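4.2 Aufbau in der Gemeinschaftswerkstatt

Der zweiarmige Aufbau, den wir intern Lemma nennen, entstand in der Gemeinschaftswerkstatt Brikero, wo uns Hawi Zeleke freundlicherweise ihren Platz an der Wand überließ. Als Aufgabe wählten wir das Einschenken, weil es beiden Armen etwas abverlangt und sich, wie wir gern zugeben, auch am Küchentisch gut erklären lässt.
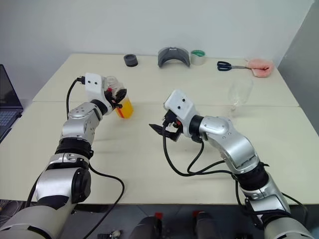 Warum zwei Arme für eine einzige Flasche?
Der zweite Arm soll später das Glas halten, und wir wollten die Steuerung von Anfang an für beide auslegen.

Tolera Fikre hat die Greifwege an mehreren langen Abenden geduldig von Hand vorgeführt, insgesamt 137 Durchläufe, von denen wir 14 wieder verwarfen. Abbildung 4 zeigt die Flasche mit der gelborangen Flüssigkeit beim linken Greifer, während der rechte geöffnet und leer ist; das Stielglas steht rechts auf dem Tisch.

Abbildung 4: Arbeitsplatz mit beiden Armen, Flasche und Glas. 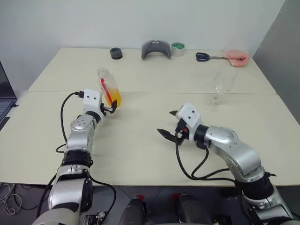 4.3 Steuerung

Beide Arme laufen über denselben Rechner, den Mihret Gebremichael eingerichtet hat.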